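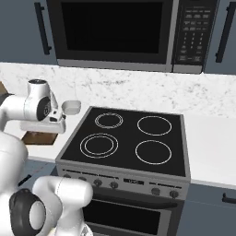 Council keeps details of Lencho children's home closure under wraps

24 Mar 2002

Parents in Borance have been told that the Lencho children's home will shut in September, but the council will not say where most of the young people living there are supposed to go.

The decision was announced in a two-page letter sent to families this week. It says the home "no longer meets the needs of a modern care service" and that every child will be offered "a suitable family setting". It does not say how many foster carers have been found, or how far from Borance they live.

Figures given to councillors last year showed the area was short of 40 foster places. Asked whether that gap had been closed, a council spokesman said recruitment was "going well" and declined to give a number. He said the same thing last spring.

The letter also mentions savings, though only in passing. Running Lencho is understood to cost far more per child than fostering, and the council has been looking for cuts across social services since the autumn. The spokesman insisted money was "not the driving factor" – a claim that would be easier to accept if the costings had been published with the letter.

Staff were told a day before the families. Their union says 72 jobs are at risk, counting night cover and kitchen staff. The council disputes this and says many workers will be moved to other posts, without saying which ones.

One mother, whose son has lived at the home for eight years, said she had heard nothing from his social worker. "They keep telling me he'll be consulted," she said. "He's 15. He found out from a lad at school."

Under the plan, assessments will be carried out by Handum, a private agency brought in without any public announcement. The council says the firm was chosen for its experience. A similar contract in neighbouring Stokex ended early, and a report on what went wrong there has never been released.

Councillors are due to be briefed behind closed doors. Opposition members have asked for the session to be opened to families, and say they have had no reply. The council said it would "consider all requests" – it gave no date for an answer.

Contact the newsdesk | Copyright 2002. All rights reserved. | Back to top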